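Drustow Clear Table Oil – quart can

Matte oil for bare indoor wood. Tables, desks, shelves. Keeps light wood light, no orange. Not for floors, not for decks, we get asked a lot.

One quart does 200 sq ft, first coat. Second coat goes further. Thirsty wood like old pine will drink more so buy two.

How to use
Sand to 180, vacuum, wipe. Stir the can – don't shake it. Thin coat with a lint free rag, wait 15 minutes, wipe off everything that's left. Leave it overnight. Second coat the same way. Go easy on the table for a week, no hot mugs.

Rags can catch fire by themselves. Lay flat outside to dry or soak in water befor you throw them out.

Old varnish has to come off first, all of it. If water beads up your not down to wood yet.

Item no. 905. Ships ground only. New cans come in October with the wider lid, same oil inside. Wojcik oil can go on top of this one, tried it on our own shop bench and it took fine. Haven't tested Mander.
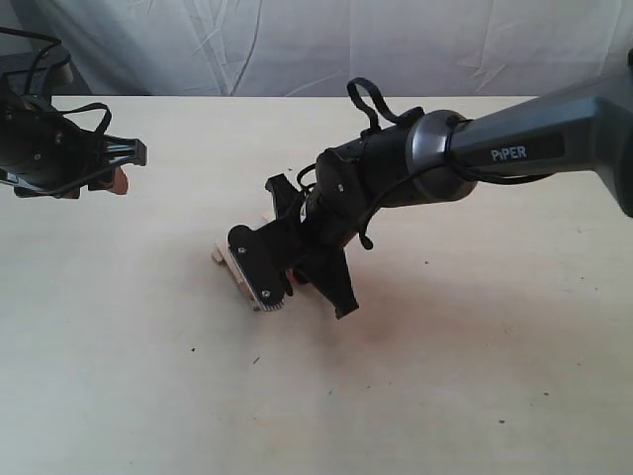

Posted by Dwayne Gallagher, finishes desk

Opened cans – press the lid down hard and store upside down, keeps the skin off. Returns on sealed cans only.

Related items
Drustow White Table Oil, quart
Genen lint free rags, box
Mander sanding block, medium
Wojcik Bench Oil, pint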